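Mit Gefühl gerechnet

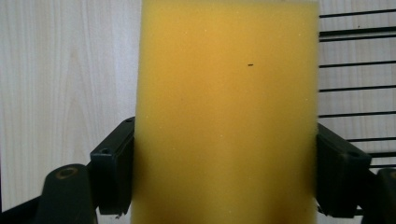 Technik & Forschung

Ein gelber Schwamm zwischen zwei schwarzen Greifbacken, viel mehr braucht Loretta Hutchins nicht, um ins Erzählen zu kommen. Bei Totusbridge schreibt sie an Cadeck, einer Software, die Greifkräfte regelt und dabei - das ist ihr Steckenpferd - auch weiche Dinge ernst nimmt. 80 Mal in der Sekunde rechnet das Programm nach, wie fest die Backen zudrücken sollen. »Bei Schaumstoff«, seufzt sie vergnügt, »fange ich jeden Januar wieder von vorne an.«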